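Ticket 788: gripper closes before it reaches the basket
Opened by Nerea Cabello, Plarbridge shared workshop, October 2, 2020 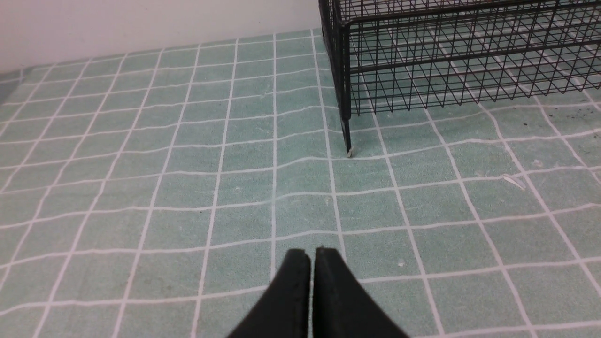

The arm runs with the Curkia controller since August, and the closing command comes too early. I changed the delay from 2 to 4 seconds, with the same result. At the stop the fingers look closed, with nothing between them, and the basket is still some four grid squares farther on. The mat also has waves across the middle, so I do not trust the grid for measuring.

Next step: I will flatten the mat and repeat with the old settings file.
Status: open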